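Cleston House Residential Kitchens: Picture Gallery

Published December 10, 2022

The Skudimbridge Residences Office maintains shared kitchens for students and visiting staff at Cleston House. This page presents the appliances and fittings that residents will find there, together with short notes on their use. It is intended for new arrivals and for those returning after a period away. The notes were revised in August and replace the printed booklet previously left in bedrooms.

Each kitchen serves 13 bedrooms. Residents share the equipment on their own landing and are asked not to move appliances between kitchens, even for a short time. Items are recorded by location, and an appliance that has been moved is listed as missing at the next inspection.

Countertop appliances

Every kitchen has a microwave oven, an electric kettle and a toaster. Models vary from one landing to the next, as appliances are replaced individually. Some have panels labeled in Chinese. A card giving the English names of the buttons is available from the Residences Office on request, and residents may keep it in the kitchen. 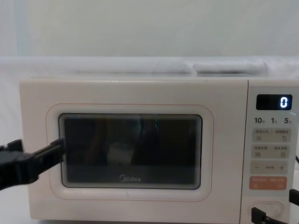 Microwave oven, Midea, cream finish. The door and its dark window are to the left, with the control panel and digital display to the right.

The quick-time buttons are the simplest way to heat a single portion. Food should be covered with a vented lid or a plate suitable for microwave use. Metal containers, foil and cutlery must not be placed inside. Spills should be wiped up as soon as the interior has cooled, using a damp cloth and a little dish soap — abrasive pads scratch the window and should not be used on the door.

The air vents must remain clear at all times. Nothing should be stored on top of a microwave oven, including bread, mail and oven gloves. Cloths used near an appliance should be folded and put away after use.

Cooking and ventilation

The stoves are electric and are controlled by a wall switch marked with the landing number. The switch should be turned off when cooking is finished. Extractor fans run for 45 minutes after they are started and then stop automatically. Residents who are frying or grilling should start the fan before they begin and keep the corridor door closed.

Storage

One cupboard and one refrigerator shelf are assigned to each bedroom. Food should be labeled with the room number and the date on which it was opened. Unlabeled food is removed during the regular cleaning visit. Freezer space is shared, and residents are asked to limit themselves to one drawer between two rooms.

Tableware is supplied from the Cruickshank range, in plain white. Additional plates may be borrowed for group meals by arrangement with the office. Pans are not supplied in the smaller kitchens, although a limited number may be borrowed for the length of a stay.

Cleaning

Counters are to be wiped down after each use. Pretero surface cleaner is kept under the sink in every kitchen, and refills can be collected from the front desk. Cloths and towels are laundered by the residence, and used ones should be left in the lidded bin by the door. Personal towels placed in this bin cannot be returned.

Reporting a fault

An appliance that sparks, smells of burning or fails to stop when the door is opened should be switched off at the wall and left unused. Faults may be reported at the front desk or by calling extension 3246. Callers should give the landing, the type of appliance and, where possible, the number on the inventory sticker. The current kitchen inventory contains 159 items, and the sticker number allows the correct replacement to be ordered without a separate visit.

Residents may not repair appliances themselves or bring in substitutes of their own. A temporary appliance will be provided when a replacement is delayed.

Page maintained by Heledd Hughes, Residences Office, Skudimbridge. Corrections to the notes may be left in writing at the front desk.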